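Interior Surfaces and Everyday Objects
Handout 4: Holes, Slats and Checks
Course notes by Imogen Kettle, Haslam Building, October

Welcome back! Last time we looked at solid walls and plain finishes. Now we get to my favorite part of the whole course, the surfaces that repeat: anything with holes, slats, bars or checks. Once you start noticing these you will find them in every room you walk into, and I hope you never stop.

Start with the basic idea. A repeated pattern does two jobs at the same time. It lets something through (light, air, water, a view) and it gives the eye a texture to read. How large that texture looks depends on how far away you stand, so always write down your distance before you write down anything else. 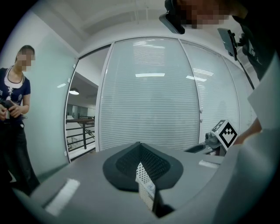 Blinds are the easiest place to begin, and please don't skip them because they seem dull! A slat is a single long shape repeated over and over, and from a few steps back the slats stop being separate things and turn into fine lines. When they are closed behind a glass panel, as they are on the tall partition, you get a second effect on top: the glass picks up the ceiling lights as bright patches. Compare that with the dark railing through the doorway, where the bars are far enough apart to see the lower floor beyond. Same family of pattern, completely different result.

Terms to know
Pitch: the distance from one hole or slat to the next.
Open area: how much of the surface is gap.
Ground: the color behind or between the repeats.

Now for something you can pick up. Laundry is wonderful study material, because you get a stiff pattern and a soft one in the same place.
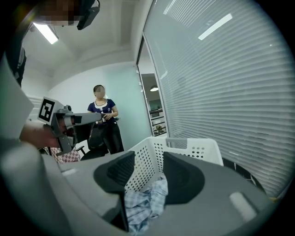

Photo: Dean Whitlock / Varnton course archive, item 828

Rows of small rounded holes in a white plastic basket stay put. Gingham doesn't! Crumple a light blue check and the squares bend, shrink and vanish into the folds, and that distortion is how we read the cloth as soft. The red-and-white check over on the left is draped, so try sketching the two side by side and see what each one does to the grid.

Exercise for next session
Choose one basket, rack or blind at home and one checked cloth. Draw each from 50 cm, then from 500 cm. Leave out shading the first time. Bring both sheets, plus your Flodine grid paper if you have any left (Dean has spares).

Reading: the Brada packet, section on woven checks. It's short and the diagrams are terrific.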